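Sirberg student robotics club opens two-arm noticeboard project to schools in Laduvstead

FOR IMMEDIATE RELEASE

LADUVSTEAD, November -- The student robotics club at Sirberg College has published the task rules, table layout and scoring sheet for its two-arm noticeboard project, and has invited school and college teams from the district to enter a joint competition based on the same task. The competition will be held on a Saturday at the De Luca Building, the college's engineering block, and will be open to visitors from the afternoon.

The task concerns the handling of paper notes and push pins on a cork board with a two-armed robot. A team must bring a sticky note from its container to the board, place it within a marked zone on the cork, and fix it with a pin taken from a tray. Each arm may be used for any part of the work, and the division of labour between left and right is left to the team.

The project began last year as an optional unit for second-year students of mechanical and electrical engineering. It now runs as a weekly club with 30 members, divided into 6 groups. Each group has its own code, its own logbook and a booked slot on the shared work table. The club has recorded 1696 attempts at the full task or at one of its stages, and the records are kept in a common format so that one group's results can be checked by another.

Paper was chosen as the working material at the start of the unit. A single note is thin, light and flexible, and its adhesive strip makes it behave differently at one edge than at the other three. Student groups found early on that a grip suitable for a rigid block would either miss the note or lift several at once. Much of the autumn programme has been given over to the approach angle of the fingers, the speed of the last stage of descent, and the moment at which the fingers should open again over the cork.

Pins present a separate problem. The head of a pin offers a small gripping surface, and a pin lying on its side must be brought upright before use. The rules allow a team to solve this with one arm or with both. Teams may also enter the note stage alone, in which case the pin stage is left unscored and the entry is placed in a separate table of results.

The work table is laid out to a fixed plan. The cork board lies flat and must not be clamped. Supplies are kept beside it in open containers so that either stage can be practised without resetting the whole table. Items not used in the task may remain on the rear table during practice, and the rules for the competition permit the same. Teams whose software relies on an empty background should take account of this when preparing.
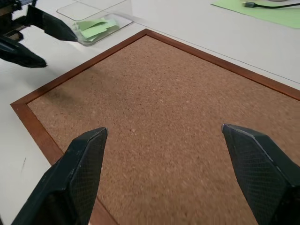
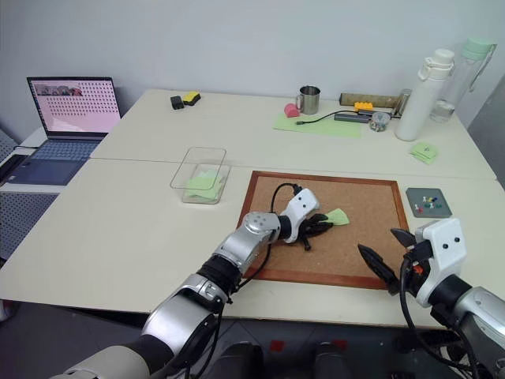
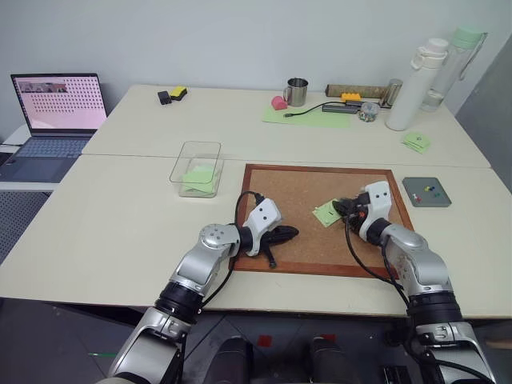 The cork board and both arms at the Sirberg work table. The second and third views also show the rear table and the open laptop.

Scoring is by stage. Marks are given for separating a single note, for carrying it to the board, for placing it inside the zone, and for fixing it. A note that is creased on arrival keeps its marks for carrying but loses those for condition. The position of the note is measured from its nearest corner to the zone line with a steel rule, and two judges must agree on the reading. Where they differ, the lower mark stands.

Time is recorded but is used only to separate teams with equal marks. The club considered a strict time limit and decided against it after trial rounds in which groups raised the arm speed and stopped correcting small errors. A run now ends when the team declares it finished, when an arm touches the table with enough force to trip the safety stop, or when the booked slot runs out.

Both arms may be driven by a student operator or by a program, and the method must be stated on the entry form before the first run. Operated and programmed runs are scored on the same sheet and listed separately. Mixed entries -- for instance, a programmed left arm with an operated right arm -- are accepted in the operated list.

Preparation and access

Teams without their own equipment may apply to use the Sirberg table. Slots are 2 hours long and include a safety briefing, which must be completed by every member of the team who intends to stand within reach of the arms. Long hair must be tied back and lanyards removed. The emergency stop is to be held by a person who is not driving either arm.

Teams with their own arms may bring them, provided that the fingers open wide enough to take the standard note and that the mounting fits the table edge. Dimensions are given in the layout drawing. Grippers of other designs, including suction types, are permitted in the note stage but not in the pin stage. Spare notes will be supplied on the day from the same batch as those used in practice, as differences in adhesive between batches were found to affect the results.

The Sastport Workshop Trust has met the cost of materials and of travel for visiting schools. The college provides the room, power and technical supervision. Software written by the teams remains the property of the teams, and publication is optional. The recorded attempts made by the club's own groups will be released to entrants together with the logbook template, so that new teams can compare their early runs with those of students who began from the same point.

The unit will continue after the competition. Groups have proposed two further stages for the spring: removing a note from a crowded board without disturbing those next to it, and returning used pins to the tray. Neither will form part of this season's scoring. The club is also preparing a short written guide to gripper fingers, covering surface texture, tip shape and wear, based on entries in the group logbooks.

Entry details

Entries are open to schools, sixth forms and colleges in Laduvstead and Sastport. A team may have up to six members and must name one supervising member of staff. No earlier experience of robotics is required for the operated list. Teams entering the programmed list should be able to show one complete note stage during their practice slot.

Entry forms, the layout drawing and the scoring sheet can be requested from the engineering office at Sirberg College. Visitors on the Saturday do not need to book, but groups from schools are asked to inform the office in advance so that viewing places can be allotted.

About the Sirberg student robotics club

The club is run by students of Sirberg College, Laduvstead, with supervision from the engineering department. It meets weekly in term time in the De Luca Building and is open to students of all courses.

Press contact: Engineering Office, Sirberg College, De Luca Building, Laduvstead

-- ENDS --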